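**Refinishing a scratched tabletop: oil, hardwax or poly?**

**dovetail_dan9**

I have a wooden top that gets used every day and it shows. I want to refinish it over a weekend in August. The choices at my local store are Tolevum hardwax oil, Sakeck water-based poly, and plain Danish oil. I have used poly before and did not like how it looked after a few years. What holds up best to things being dragged across it?

### Reply from millcreek

Poly is harder, no question. The problem is repair. Once it gets a deep scratch you have to sand the whole top, because a patch always shows. With hardwax oil you can sand one spot, wipe on more, and buff it in.

I put three coats of Tolevum on a kitchen table and have spot-fixed it twice. Let it cure for 7 days before you set anything heavy on it. The can says less. I would ignore the can.

### Reply from planer_snipe

Disagree on the repair part. You can scuff-sand poly with 320 and put on one fresh coat, and light scratches go away. I did a Sakeck top in an afternoon. Hardwax oil shows water rings if people leave glasses on it, and I got tired of it.

Also, don't judge by white marks alone. A lot of them are in the finish and never reach the wood. Wipe the top with mineral spirits. If a mark disappears while the surface is wet, new finish will probably hide it.

### Reply from dovetail_dan9

Thanks. No glasses on this one, so rings aren't a worry. The wear is mostly small white scuffs, worst in the middle and lower-middle. The edges I can live with.
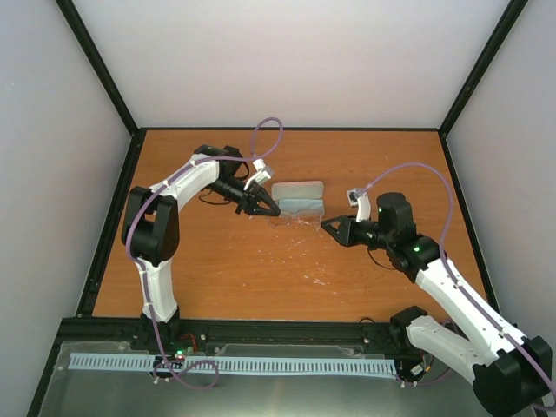
### Reply from oldhevo

With wear like that I would skip full sanding. Clean it, go over it by hand with 220, then 320, always with the grain. A random orbit sander is fine on a bare top, but if you bear down in the middle you will end up with a dip.

I used to finish everything on a Hevo sander and had swirl marks on half of it before I slowed down.

### Reply from planer_snipe

Is there an old finish on it now? That matters more than the brand. Hardwax oil won't soak in over poly. It sits on top and stays gummy.

### Reply from dovetail_dan9

Something is on it, I don't know what. A drop of water beads up. I bought the top used from Tveit Salvage and they had no idea either.

### Reply from millcreek

Then you do have to take it down to bare wood for the oil. I was wrong to make it sound quick. If you don't want to sand that much, go with planer_snipe's plan — clean, scuff, one coat of poly — and test it on the underside first.

### Reply from oldhevo

I still say oil, but test the underside either way. Leave the patch overnight and try your fingernail on it in the morning.

### Reply from dovetail_dan9

Will do both patches on Sunday, one of each, and post which one scratches.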